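Ristitport library to keep its evening hours after winter trial

The public library in Ristitport will stay open until 9 in the evening through the spring, after a trial that began in January brought more people through the doors than the town had planned for.

The late opening was first agreed for a limited period, and many regular users had expected it to end with the winter timetable. The town's culture office has now confirmed that the money for staff and heating has been found within the existing budget. The branch at Juren is not included and will go on closing in the late afternoon.

Library manager Farzana Lodhi said the evening visitors were mostly people who could not come during the day.

"We see shift workers from the harbour, parents after the children's bedtime, and students who share a flat and want somewhere quiet," she said. "A good number of them had not used a library card since school."

During the trial the library issued 348 new cards. The previous winter it issued 300 over the same months. Loans of novels and cookery books rose most, while the newspaper room was used about as much as before.

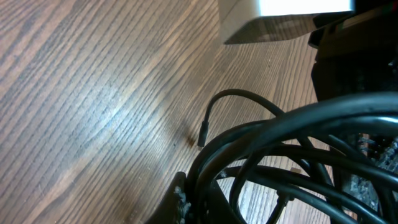
Reading space has been the main complaint since the longer hours came in. The ground floor was laid out for people who pick up a book and leave, and by early evening the seats near the windows are usually taken. The library plans to move the local history shelves upstairs and use the space for more tables. They will be wooden, and the town wants a varnished top with a dark striped grain to go with the panelling in the hall, although Lodhi said a glossy surface throws the light back at readers and the lamps may have to be changed as well. Prices have been asked for from two suppliers, one of them the joinery firm Prieto. A decision on the order is expected before the summer timetable is drawn up.

The evening programme will also continue. Riku Matsuda's reading group, which had been meeting in the café across the square, moved into the library during the trial and will stay there. The group is working through short novels in translation and has room for new members. There is no need to have finished the book.

Yae Wada will again run the help desk for people filling in forms online. She said housing applications and bus pass renewals took up most of her time over the winter, and asked visitors to bring their letters with them, including any reference numbers.

Not everyone is pleased with the change. Radomir Đorđević, who lives in the street behind the library, said cars were being left across the entrances to the yards.

"I have nothing against people reading," he said. "I would like to get my van out in the evening."

The town has said that the car park at the old Jurameck works, 5 minutes away on foot, is free after office hours and that signs pointing to it will be put up at both ends of the street. Đorđević said he had been told the same thing in the winter and was still waiting for the signs.

The children's department will close earlier than the rest of the building, as it did during the trial. Books can be returned at any hour through the hatch by the side door. The lift is being serviced and will be out of use on some mornings, and anyone who needs it is asked to ring the desk before setting out.

Music scores and large-print books ordered from Juren will still arrive with the weekly van. Requests made in the evening will be sent on the next morning.

Itsuki Kikuchi of the culture office said the hours would be looked at again in the autumn, when the figures for the spring and summer are ready. The same review will consider whether the Juren branch could open late on one evening a week.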